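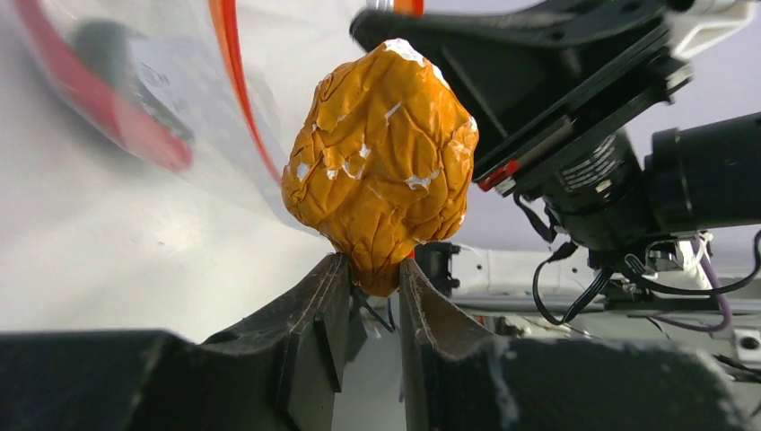 Packing Vegetables at Stustlow
3 November 2020

The Stustlow gallery is a small set on putting play vegetables away: peppers, a tray and a zip-lock bag. Colour matters more than size when we sort, and a bit of wear doesn't rule anything out. Older pieces with creases and white patches stay in the set.

Bags with a coloured seal are easier to find on a white table. The one with the red seal has an orange pepper and a smaller yellow one in it.
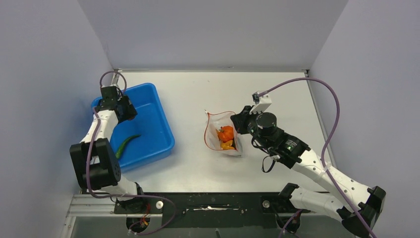 Long green peppers go in the blue tray, laid flat. The Busov gallery has the same job done with fruit, and more will be added in June.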